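Return-to-service checklist, Raltis sorting cell
Date: 11 May 2026
Fault: arm dropped under load and did not report it
Hours on arm at stop: 1458

Comments go under each item. "Fine" is not a comment. We had eleven of those in April and look where we are.

1. Emergency stop, front post
Pass. Stops the arm and makes everybody in the building look up.

2. Emergency stop, rear post
Pass on second press. First press did nothing. Button replaced, old one bagged and labeled, so please stop using it as a paperweight.

3. Vertical brake
Fail, then pass. The log has fault code 2356, which the Vurby manual lists as "reserved." Brake pad was glazed. New pad fitted, held position for 2000 seconds with power off.

4. Fault reporting
Fail. The arm sagged and the screen went on showing a green check mark. Farooqui support suggests a restart. We have restarted it. Ticket 1029 stays open.

5. Work surface and board
Pass. Board is flat on the blue pegboard, bolts at the two near corners checked by hand. Keep the front half of the board clear during slow-speed runs. It is not a shelf.

6. Test pieces
Pass. Full set of eight, two of each color, spaced so that none touch. The yellow heart counts as a test piece even if you find it hard to say over the radio.
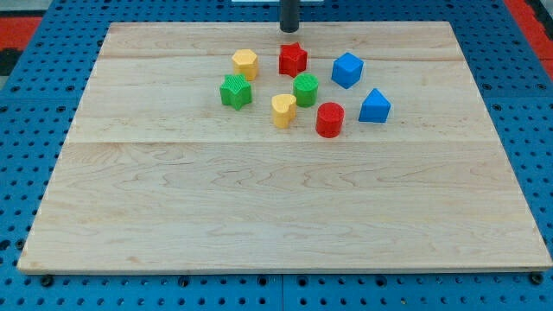
Item 6: test pieces on the maple board, arm end over the red star.

7. Height limit above board
Pass with note. The software limit had been set below the board surface, which is ambitious. Raised and locked. Whoever has the password, write it somewhere other than the cabinet door.

8. Cable and hose run
Pass. One zip tie too tight, cut and redone.

9. Guard door switch
Fail. Works when the door is closed firmly and also when it is closed halfway. Replacement on order from Brinura.

Result: not released. Slow speed only, one person at the front post, until items 4 and 9 are cleared. Next check uses this same form, with the comment boxes filled in.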